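Flat mop or string mop for an office floor? (and who moves the chairs)

Last updated: Friday
Reading time: 7 min

This forum uses cookies to keep you logged in and to remember which threads you have already argued in. Accept / Manage preferences

kirstin_lamont
We moved into a new unit in March. Hard floor all the way through, very pale in daylight, chairs on casters everywhere. The cleaning contract covers the hallway and the restrooms and stops at our door as if there were a moat. So we mop it ourselves on Friday afternoons, on a rota, and the rota has produced two factions.

Faction one wants the old string mop and a bucket. Faction two bought a flat mop with a pad and now talks about it the way people talk about sourdough. I'm in charge of ordering refills, so I need a ruling. The floor is 1,459 square feet, and I know that because it's on the lease and I pay for it every month.

Also, is there an agreed way to deal with the chairs? We have 11 of them and they breed.

S_Lazaridis
String mop. I did school floors for years. A flat mop is a damp napkin on a stick. It's fine for a bathroom, or for people who want to be seen mopping.

marwa.h
Stelios says this in every thread. Flat mop, and I'll say why. An office floor isn't filthy, it's dusty with a few coffee drips and that gray fuzz that casters make. You don't need a gallon of water for that. You need a flat pad that goes under a desk without you kneeling, and a string mop doesn't go under anything. It goes next to things and splashes them.

Vacuum first, though. If you skip that you're just giving the fuzz a bath.

S_Lazaridis
It goes under a desk if you have wrists.

Han-gyeol Byun
I'm faction two in a similar office (desks along the walls, open walkway down the middle, chairs parked wherever the last person lost interest). We use a Ristari pad on a Jitik pole, which aren't supposed to fit each other and do, with tape. Four pads for the whole floor, changed when they start moving dirt around. They go in the wash together on hot with no softener. Softener ruins them. They slide around on a film of it afterward and pick up nothing.

As for chairs, roll them all to one end, do the empty end, roll them back, do the other end. It takes two people or one person with a grudge.

kirstin_lamont
We tried the one-end thing and ran out of end. There's a workbench and a counter with gear under it, and by the time the chairs are down there you can't get to the outlets, the sink or the exit.

roz_mercado
Put them upside down on the desks like a restaurant!

marwa.h
Rosalind, have you ever picked up a mesh-back office chair with a headrest? It's like lifting a deer. And then the casters are over your keyboard, shedding.

roz_mercado
I withdraw the deer. But stools can go up. Anything light goes up, anything with casters rolls, and you mop around the stuff that does neither.

S_Lazaridis
"Mop around the stuff" is how you get a floor with outlines on it. Move the chair. Every chair, every time. I've seen floors where you could tell where the photocopier used to be in a previous decade.

Han-gyeol Byun
He's right about that one and I'm annoyed about it. The star base is the worst part. Five legs, five casters, and a perfect little circle of grime in the middle where the mop never goes. What works for me is mopping in lanes. Do a lane as wide as the pad, roll the nearest chair onto the part you've finished once it's dry, do the next lane. You only ever move a chair about its own width and you don't need an empty end.

kirstin_lamont
Does the chair not leave tracks on the clean part?

Han-gyeol Byun
If the casters are dirty, sure. Tip it back and run a damp cloth over them. Once a month is plenty, unless someone in your office eats crackers.

kirstin_lamont
Everyone in my office eats crackers.

Newsletter: get the week's best cleaning arguments in your inbox. Enter your email. Unsubscribe whenever you like.

marwa.h
What are you putting in the water? I'd bet money the dull patches you mentioned in your other thread are soap.

kirstin_lamont
Liduvby floor concentrate, lemon. The instructions are a picture of a cap and a picture of a bucket, so one capful per bucket, except some people on the rota believe in two.

marwa.h
There you go. Two capfuls is glue. Measure it. I use 70 ml of whatever I've got in a full bucket and less for a pad, and if the floor still feels tacky under your shoes, do one pass with plain water. Your dull patches will be gone in a few weeks.

S_Lazaridis
Plain warm water for a floor like that. The lemon is for the person mopping.

roz_mercado
I like the lemon. It tells everybody that I mopped.

S_Lazaridis
My point exactly.

roz_mercado
Anyway, back to pads, because nobody has mentioned the angle. If you hold the pole too upright the head lifts at the back and you're cleaning with the front inch. Let it lean and the pad lies down by itself. Two from our place, a flat pad and long pole, and chairs still out on the floor:
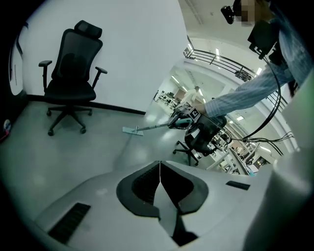
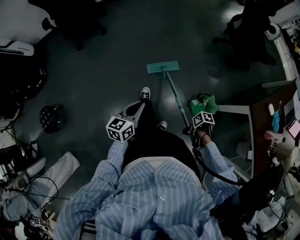

Once it's lying flat you barely push. Steer it in a long S, keep the same edge leading, and don't pick it up at the turns. When you lift it, whatever it was carrying drops off in a neat line, and then you get to mop the line.

marwa.h
The S thing is correct. I resisted it for ages because it looks like something from a brochure.

S_Lazaridis
It's a figure eight, and it was invented for string mops. You're welcome.

Han-gyeol Byun
Start at the far wall and work toward the door, too. I know that's obvious. I have also stood in a corner for the length of a podcast waiting for a floor to dry, so I'm putting it in writing.

And do the baseboard before the floor. A dark one shows every speck, and the dust only goes one way when you wipe it. An old sock over your hand does fine.

kirstin_lamont
OK, this is useful. What about cables? Half of ours hang off the benches and lie across the floor, and the pad eats them.

marwa.h
Hook and loop ties, up under the bench, done once. A pack of 200 costs less than lunch and you'll still be finding them in drawers when you retire. For the ones that have to stay down, lift with one hand and mop with the other. Don't try to go over. You'll drag something expensive off a counter.

roz_mercado
Or drape them over the seat of a chair while you do that bit. Then forget, roll the chair away, and learn which machine they were plugged into.

S_Lazaridis
For the record, I do own a flat mop. It's a Sang, my daughter bought it. I use it for the ceiling.

Han-gyeol Byun
You mop the ceiling?

S_Lazaridis
Cobwebs. Very good for cobwebs. I would recommend it to anyone for cobwebs.

kirstin_lamont
Right, here's what I'm ordering. Eight flat pads so there's a set in the wash and a set in the cupboard, ties for the cables, and a measuring cup that I'm going to chain to the Liduvby. The string mop stays for spills, because last month somebody dropped a full pot of coffee by the walkway and the flat pad just took it on a tour of the building.

Lanes for the chairs. We'll try it Friday.

S_Lazaridis
So you're keeping the string mop.

kirstin_lamont
For spills, Stelios.

S_Lazaridis
I'm only reading what you wrote.

marwa.h
Wring the pads harder than you think, by the way. If it drips when you hold it up, it's too wet for that floor, and the seams will let you know by summer.

roz_mercado
Can you report back on the one-lane thing? Ours keeps falling apart at the point where two people start from opposite walls and meet in the middle with nine chairs between them.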